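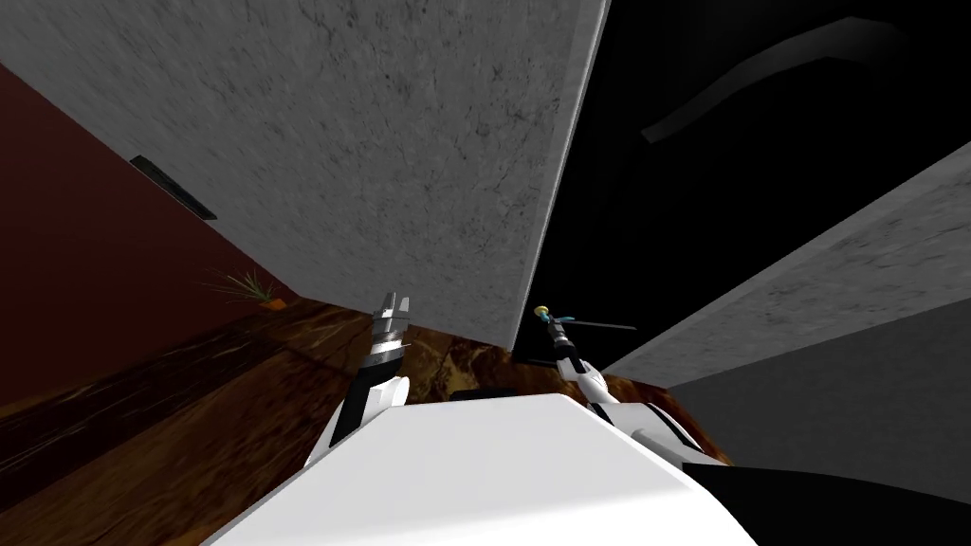 4. Setting up your petition page

Right, you've got your login and you've picked your ward, so now for the bit I enjoy most. I've set up getting on for a dozen of these in Kozan, mostly about the recall rules for district councillors, and the steps are the same whatever you're asking for.

Before you start, have your wording in a plain document somewhere. Fluneck logs you out after 21 minutes without a click and it doesn't save drafts. I lost a lovely paragraph about term limits that way and I'm still cross.

1. Log in and choose New Petition from the left-hand menu. If it's greyed out, your address hasn't been confirmed yet – go back to section 3.

2. Type your title. Keep it to one demand. "Hold a public vote before extending the mayor's term" is fine. "Hold a public vote and sort out the bus station" will come straight back to you.

3. Pick who it's addressed to. For anything touching the district charter, choose Full Council and not Mayor's Office, even if it's the mayor you're annoyed with!

4. Paste in your wording. The clerk's limit is 3000 characters, spaces included, and the counter under the box turns red when you go over.

5. Add your co-sponsors by email. You need two, and both must live in the district (Junutberg counts, Kondov doesn't, whatever the old leaflet says). Each one gets a link which runs out after 48 hours.

Note: ask your co-sponsors to check their junk folder. Geeta Pal, who co-sponsored my first three, never once got the link in her proper inbox.

6. Set the signature target. The lowest you can have is 200, which gets you a written reply from the council. You can raise the target later but you can't bring it down, so I always start at the bottom.

7. Press Preview and read the whole thing out loud. I know, I know, but do it. Check the name of the charter article especially, as the council renumbered them in March and plenty of people are still quoting the old ones.

8. Press Submit for Checking. You'll get a reference starting with P – write it down, you'll want it for the paper forms in section 5.

Caution: once the first person has signed, the wording is locked. Spotting a typo after that means withdrawing the petition and losing every signature you've got.

Caution: don't sign on behalf of your mum, your neighbour or anyone else, even if they're sitting next to you telling you to. Two signatures from one email address and both get struck out.

If the status still says Checking after a week, ring the clerk's office before noon and have your reference handy.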